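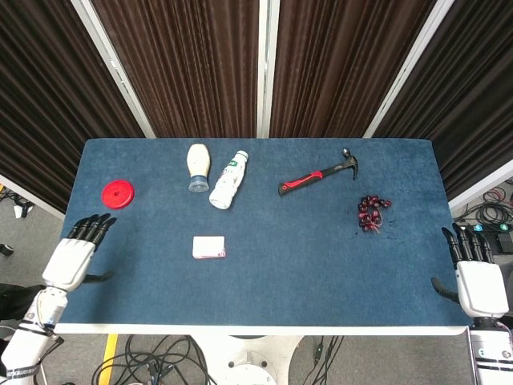 By the second hour I was talking to the hammer, Vasanthi Barua told us after her first shift, and by the third I had stopped thinking about my own fingers at all.

We'd love more people like her! Gendham is looking for 2 remote operators at our Talldale lab, starting in September. You steer a pair of five-fingered robot hands through everyday tabletop tasks (bottles, tools, lids, fruit), and the robot learns from your recordings. The goal is 1000 good ones.

No experience needed, training is paid. Steady hands and patience help a lot. Write to the Talldale desk by noon Wednesday.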